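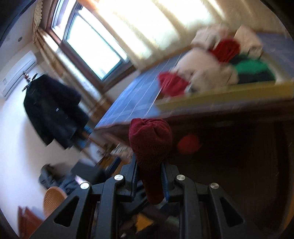

Unit 7: Trying out hand-held grippers on soft goods

Last time we talked about grasping boxes and bottles, and I promised you we'd get to the stuff that doesn't keep its shape. So this unit is all laundry. Socks, sweaters, rags, whatever you've got (bring your own if you can, the lab drawer is getting pretty sad).

A quick word on the reading. Chapter 2 of the Michiels notes has the friction material, and you can skip the proofs for now. Do read the part on pad compliance, though, it comes back in the homework.

Why we start with a hand-held gripper

You could put a parallel gripper on an arm from day one, and plenty of people do. I like to have you carry one in your hand first. You feel right away how much your own wrist helps when you pick up a sweater, and how little you think about it. You tilt, you drag a bit, you give it a tiny shake. All of that has to come from the arm later on, and if you've never felt it you'll blame the jaws for everything!

The two setups we compare this term are the Prerkville, with smooth flat pads, and the Manville, with softer ones. Same camera mount, same opening width. I'd love to tell you one of them wins, but it depends a lot on the fabric, and I want you to form your own opinion before I give you mine. 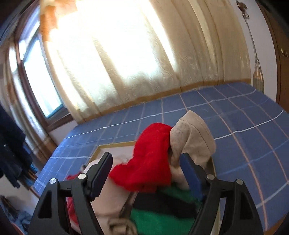 Piles are the real test. A single sock on a flat table is easy with nearly any pad. In a heap, the fabric you want is tangled up with the one you don't, and the jaws will happily take both. Write down every double pick. Students tend to log those as successes (you did get the sock, after all), and then the numbers look wonderful and mean nothing.

Another thing with piles: come in from more than one side. If you always approach from the right, you're testing one habit of yours and not much about the gripper.

What goes in the log

For each try, put down the garment, the color, which pads you had on, where it was lying, and what you got. One line per try. I ask for 32 tries per setup, and yes, that takes a whole afternoon. Snack breaks are allowed.

Color matters more than you'd think, and that's a camera question more than a gripper one. Bright cloth near a sunny window can wash out, and dark cloth in shadow can turn into one flat blob. Do part of your tries around 3 p.m. and part in the evening with the lamps on, and compare.

Tight spots

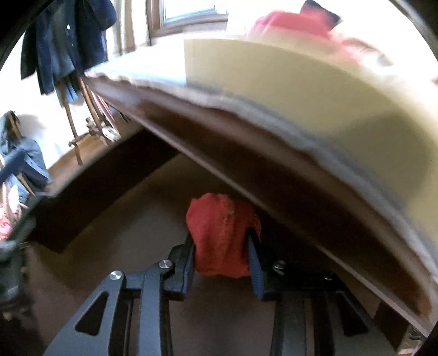 Red cloth held in the jaws, just under the overhanging board.

Working close to furniture is its own little skill. The jaws may fit fine while the frame behind them doesn't, so before you reach under anything, look at the widest part of the tool. Check what your camera can still see, too. A big surface right over the fingers can hide half the room, and if your tracking relies on the room, it may drift.

Go slowly here. I've scraped my knuckles on this exercise more often than I'd like to admit.

Sorting into a tray
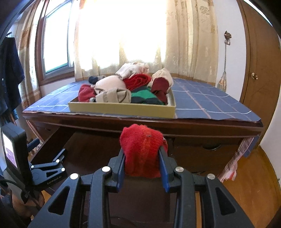 For the last exercise you fill a shallow tray, one item at a time, and the letting go is what we care about. Fuzzy fabric likes to cling to the pads. Open all the way, wait a second, then lift straight up. If the item comes along with you, log it as a failed release, even if it drops a moment later.

Don't bother folding anything. Bunched up is fine, and so is a messy tray. If you want to compare tidy and messy trays as your extra question, go ahead, but keep the two in separate logs or you'll never untangle them afterward.

Homework

Hand in your logs and a page on where your two setups differed most. If you use the Arkance template, please delete the sample rows first. Next unit we move the same pads onto the arm, so keep your socks.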